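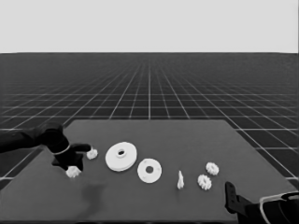

Gray top on the grid floor, grayscale render.

May 6, 2021

Top coat trials for the Saha table, continued from the November pages.

Opened the last can of the Breko gray. It had skinned over, so I cut the skin out, strained the rest through a fine cone filter and let it stand while I sanded the offcuts. Stirred by hand this time. The drill mixer put bubbles into the November batch and they dried in as pinholes, mostly along the grain lines.

Panels are birch ply offcuts, all from the same sheet. Sanded to 180, wiped with a barely damp cloth, left to dry, then one coat of the Pinico primer. Flatted the primer with a worn gray pad. I went through to wood on two corners and touched those in before going on.

Weights, wet, one coat per panel:
Panel A, foam roller, 53 g
Panel B, brush, 90 g
Panel C was spoiled when I set it down on a wet spot. Not used.

B looks better from across the shop and worse up close. The brush marks run the long way and catch the light from the north window. A has a slight orange peel that I can feel with a fingernail but can't really see unless I get down level with it. For a work table I would take A. The brush also used too much paint for what we got out of it.

Shop was at 19 degrees C when I started. Didn't write down humidity, should have. The gauge by the sink is still reading low and I don't trust it - somebody please check it against the one in the store room.

Tape test will have to wait until the coat is hard. The last one was done too early and told us nothing. Same cutter, same tape, and press the tape down with the eraser end of a pencil like before.

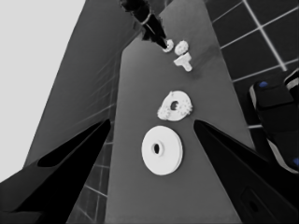 Karen Lindqvist
Finishing and materials, Bridard workshop

Second part, after lunch.

Went back over the old scratch panels while the new ones dried. The satin from November has polished up to a near gloss wherever cups and elbows have been on it. The flat version shows every greasy hand and doesn't come clean with soap and water. Neither is right. I want to try satin with a little of the flattening paste, starting at half the dose on the label, mixed in a jar and not in the can.

Cost so far on the Saha job is 187 for paint and primer, not counting rollers. The foam rollers should be counted. They don't survive a wash and I am throwing one out after every coat.

Edges are still the weak point. Two coats of primer on the end grain didn't fill it. Next try is wood filler thinned to a cream, rubbed in with a card, sanded, then primer. One long edge and one short edge only, so there is something to compare with.

To do:
Order two cans of the gray and check that the batch numbers match
Label panels A and B on the back, in pencil
New blade in the cross-cut tool before the tape test
Move the drying rack away from the heater

Panels are on the top shelf, face up. Please don't stack anything on them.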